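岗位开放中|双臂机器人单元 设备维护技术员(14 人班组扩编,招 3 名)

Imville 机器人应用实验站 · Eltavport 园区

急招,六月到岗优先。先把活儿说清楚,合适再投,省大家时间。

这个岗位管一个单元:一台双臂移动机器人,加上它对面的书架桌作业位。不写算法,不调模型。每天开机、点检、标定、换件、记录,出了毛病先停机,再查,再修。单元代号 Escobar,园区里的人都这么叫,面试时问路说这个名字就行。

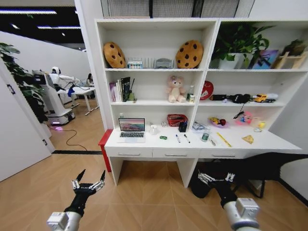

发布:Imville 实验站 设备组
更新:六月 | 工作地:Eltavport 园区 | 全职,两班倒

一、日常干什么

早班 8:00 到岗。上电前先绕机一圈:急停按钮、底盘、线缆有没有被轮子压住。地上的线必须归位,绊过人,也拽松过接头,这条写进考核的。

上电后双臂回零,逐个关节低速走一遍,听声音。有异响直接停,别想着“再跑一圈看看”。

末端有两类,多指灵巧手和二指夹爪,按当天任务单换。换完要做三件事:法兰螺钉按力矩表复紧,线束留够弯曲余量,空载开合 14 次。14 次里有一次卡顿就拆下来重装,不许带病上。

灵巧手比较娇气,手指展开、并拢、单指动作都要过一遍。指节间隙变大的,登记编号送修,不要自己拧。

作业位的书架桌也归你管。书、杯子、毛绒玩具、小车、瓶子、零食袋,全是作业对象,位置按当天的摆放表来。摆错了,后面一整批记录作废。摆放表贴在单元门口,有改动以系统里的版本为准。

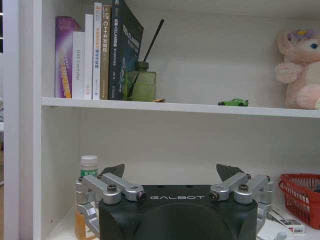
二指夹爪的保养单独说一下,占你三分之一的工作量。

连杆销轴每班看一次,有没有松、有没有偏磨。六角螺钉掉了漆线的要重新画。指尖磨损面超过图纸上的限位就换,左右成对换,不准只换一边。旧件装袋、写编号、放回收盒。

壳体外面只用干布擦,禁止喷清洁剂。以前有人图省事喷过,后来换了一块驱动板,单子 1807 号,新人培训都要看这张单。

腕部相机每次拆装夹爪之后都要重新标定。镜头先吹后擦,顺序别反。标定用站里自编的 Gisivix 工具,上手不难,半天能学会。残差不合格就重来,不要手动改参数去凑,查得出来的。

夹爪要进到层板下面作业,所以限位这块抠得很细。层板高度、侧板位置、桌沿,每次挪过家具都要重新量,重新录。柜子挪一点点,臂就有可能蹭上去。

二、故障怎么处理

流程就一条:急停,拍照,记时间,看日志,再动手。顺序乱了,原因就找不着了。

常见的几种:夹爪开度回读不对、腕部线缆接触不良、关节过温报警、底盘定位漂移。都有处置卡,照卡做。卡上没有的打值班电话,夜里也有人接。 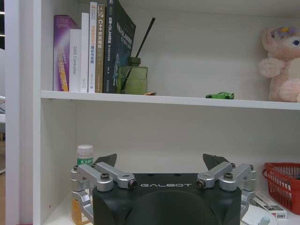 空载开合时左右两指不同步的,先查连杆,再查零点,最后才怀疑电机。很多新手一上来就拆电机,拆了装不回去,耽误一下午。

开度零点丢了要重新学习行程,学习时夹爪附近不能有东西,指尖到层板的净空要留足。这一步必须两个人在场,一个操作,一个守急停。

备件柜自己盘点,每周一次。销轴、指尖垫、螺钉、相机排线低于安全库存就提单,别等用完了才说,采购周期长。

三、我们要什么样的人

机电、自动化、机械类中专及以上,或者有同等经验也行,学历不卡死。

修过工业臂、协作臂、AGV、数控设备任意一种,一年以上。
会用万用表、力矩扳手,看得懂接线图和装配图。
Linux 基本命令会敲,日志能翻。不会的来了学,但得肯学。
手稳,能蹲能弯腰,搬得动末端工装。
记录写得清楚。字丑没关系,漏填不行。

加分:带过 ROS 项目,做过手眼标定,自己画过 3D 打印工装。

不合适的:嫌重复劳动烦的,习惯绕过安全联锁的。后面这种试用期当天走人,没得商量。 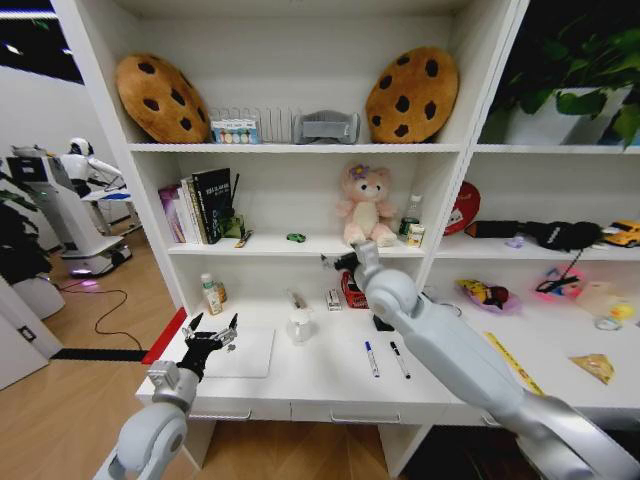
四、班次和待遇

早班 8:00 到 16:00,晚班 14:00 到 22:00,中间重叠的两小时交接。交接必须在机旁做,当面点件,当面签字,微信上说一声不算交接。

底薪面议,看经验。晚班补贴另计,每月设备补贴 800 元,全勤才有。五险一金,入职当月缴。工作鞋和防护眼镜站里发,工具箱一人一套,离职要还。

试用期三个月。第一个月跟班,不单独上电。第二个月独立点检,有人复核。第三个月考核,内容是从拆夹爪到标定合格全流程自己走一遍,限时,考题前一天发。

园区有食堂,晚班有夜宵。宿舍紧张,目前只剩上铺,介意的提前讲。

五、怎么投

简历发到站点招聘邮箱,标题写“Escobar 维护+姓名+可到岗时间”。格式不对的可能会被系统归到别处,我们不一定捞得到。

附一份你自己写过的维修记录或者点检表,照片就行,涉及原单位信息的请打码。没有的话写一段:你修过的最难查的一个故障,怎么查出来的,三百字以内,别抄说明书。

初筛过了电话聊,然后来现场上手,大概半天。现场会让你换一次指尖、接一根线、填一张单,请穿平底鞋,长发扎好,戒指手链摘掉在放进储物柜。

招满即止,页面会改成“已关闭”。还挂着就是还在招,不用专门来问。

补充:之前投过 Gisivix 测试岗没过的可以再投这个,两边要求不一样,不影晌。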